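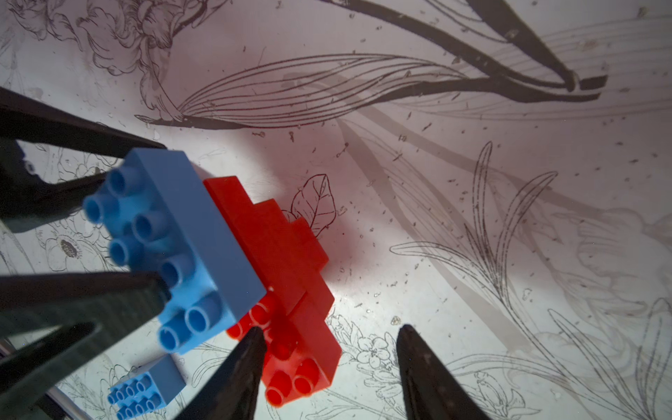 21 October 2023, bimanual cell, brick task

Comparing the Plirkov fingers against our old printed set, on both arms. The old set is missed only by me, and mostly because I printed it.

Setup: same controller gains as in September. Finger force limit at 2000 on both sides, in whatever units Căpraru thinks in. Florin tried 4000 on the left before lunch and we now know what the fault light looks like. Back to 2000.

- Red brick: fine from either side. Studs up is easiest.
- Blue bricks: good when square to the finger pads. Tilted ones pivot in the grip, then everyone has opinions.
- Handoff in mid-air: possible, slow, looks like two crabs signing a lease.

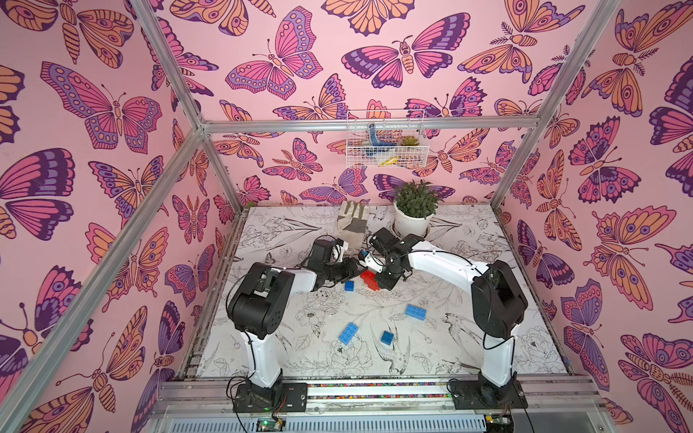
Wrist cameras vs. the fixed one: wrist view wins for lining up studs, right until your own fingertip covers the stud you care about. Róisín wants the camera tilted a few degrees outward. I want it moved back. We'll do hers first, she has the hex key.

The floor print still bothers the edge detector. It is very confident about petals. Plain mat is on order from Drornness, ref 1121. 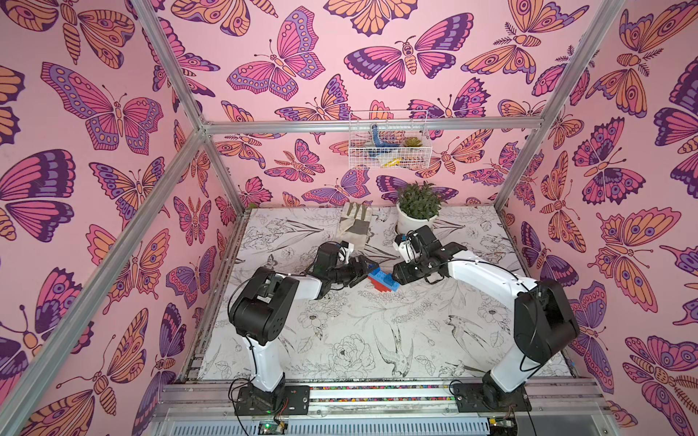 Left wrist has some play at full reach, so check the flange screws before blaming the fingers again (Bogdan). Logs are in the Pistamine folder, under "final2". Sorry.

Next: swap fingers left to right and repeat.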